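I met Kergate's goalkeeper at the club canteen the morning after the cup defeat to Bimenel, and I half expected her to cancel. She didn't! She turned up early, ordered eggs and got straight into it.

"We were awful for an hour," she told me. "You can't give a side like that three goals and then start playing."

I asked about the second one (sorry, I had to). She groaned. "My call, my mistake. I came for it and got nowhere near it."

Next up is Zornent away, in front of a crowd that usually tops 300, and she sounded like she'd play it tonight if they let her. "Everybody wants the ball back at their feet. Training was so loud this morning, people were flying into tackles."

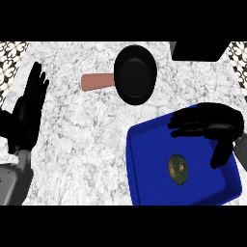 Zornent haven't lost at home since April, and she knows it. The coach has told them all to eat properly and sleep before the trip, so we got onto food, and she's a one-pan cook like me. A black frying pan on the counter, eggs, whatever's left in the fridge, done. "Then bed by ten," she said, "and I don't look at my phone."

She did look at it while I was paying, though. The team bus times had come through.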